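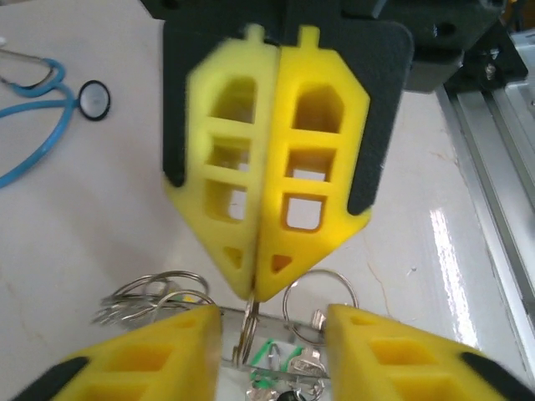 Keys and key rings on a white table.

I lived with other people's keys for most of my life. First my mother's, then the school's, then the ones of a landlady in Drarden who wanted the front door locked twice, also at midday. When I moved to Itport in June I received my own bunch, and I did not know how to behave with it.

The flat is on the top floor and it has 26 square metres. The agent gave me the keys in a brown envelope with my name spelled wrongly. One was for the street door, one for the flat, one for the letter box, and for the last one she only lifted her shoulders. I tried it in the cellar, in the bicycle room and in the little cupboard with the meters. It turns in none of them, but I keep it.

In my language we say that a person "has a hand" for a thing, for plants or for bread. I have no hand for locks. My street door must be pulled towards you while you turn, and in the first weeks I often stood there with my shopping until somebody came from inside. Mostly it was Capucine Lacroix from the first floor. She has lived in the house for 18 years and she opens that door with her elbow and one finger. She showed me slowly, as you show a child how to tie a shoe, and then she made me do it again.

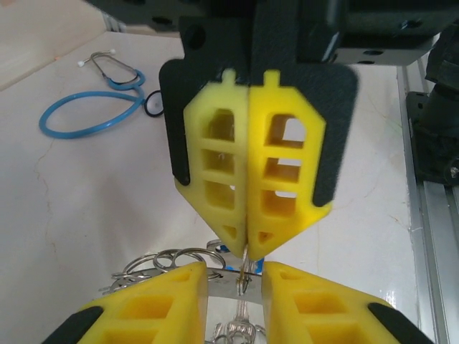 After this we began to talk on the stairs. She asked who had my spare key, and I said no one. She found this a very bad answer. In Drarden I would never have asked a neighbour for such a thing, it would feel like asking her to wash my clothes. But I thought about it for two evenings and then I went down and gave it to her in the same brown envelope.

My cousin Sarita Shakya, who stayed with me last month, laughed when I told her. At her house in Domari the door is open until the grandmother goes to bed, and the only key hangs on a nail where the whole street can see it. She lost mine on the second day, by the way. We found it nearly at once, in the bread bag.

Capucine gave me her spare key too, some weeks later. It lies in my kitchen drawer beside the scissors. I have used it one time, to water her basil when she was at her sister's, and the basil is doing well.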